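Garg Board Oil, 200 mL
Timber care › Kitchen › Oils and waxes

In stock. Ships from our Ivirholm workshop, usually before lunch if you order before breakfast.

Your cutting board has been through a lot. It has been stabbed daily, left to soak under a roasting tin and put away damp behind the toaster. Garg Board Oil won't make it forgive you, but it will make it a better colour.

It's a food-safe mineral oil with a little beeswax in it, and that is the entire recipe. We were once advised to add lavender. We make sandwiches on these boards, so we declined.

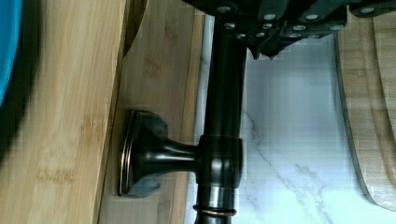

One bottle does 10 coats on a family-sized board, or a good deal fewer if you pour like Omprakash Bajpai, who runs our filling bench and believes a board should glisten like a seal. The cap has a narrow spout to slow people like him down.

How to use it
Wash the board and stand it on its edge overnight. Pour a small puddle in the middle and push it about with a clean rag, along the grain, including the edges and the side you never look at. Leave it for 40 minutes. Wipe off whatever hasn't soaked in. New boards want three coats in the first week, and after that once a month will do, or whenever water stops beading and starts sulking.

Oily rags go flat on the line to dry, never scrunched in the bin.

What it works on
Maple, beech, walnut, camphor laurel, bamboo, salad bowls, rolling pins and the handles of knives you're fond of. It's no good on anything varnished, where it will sit on top looking grey and disappointed.
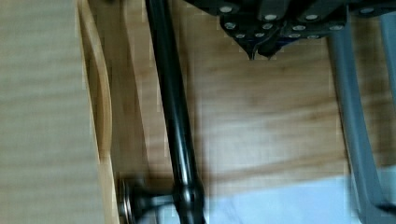 Benches are the question we get most. Madhu Mittal, who answers the emails, has a standard reply: yes, if the timber is bare, and buy the large tin. A wooden surface can take the same oil as the board that lives on it, though you'll want to do it in the evening and eat out. Keep your elbows off it until morning.

Sizes
200 mL bottle
1 L tin
Nillach wax stick, for the knife handles (sold separately)

What customers say
"Bought it for one board and did the whole kitchen, including a spoon I don't like." — Neelam Goel
"Smells of nothing, as promised. Would have liked a bigger label." — Kamlesh Gautam

Returns
Unopened bottles can come back within 40 days. Opened ones are yours, and so is whatever you've spilled on the floor.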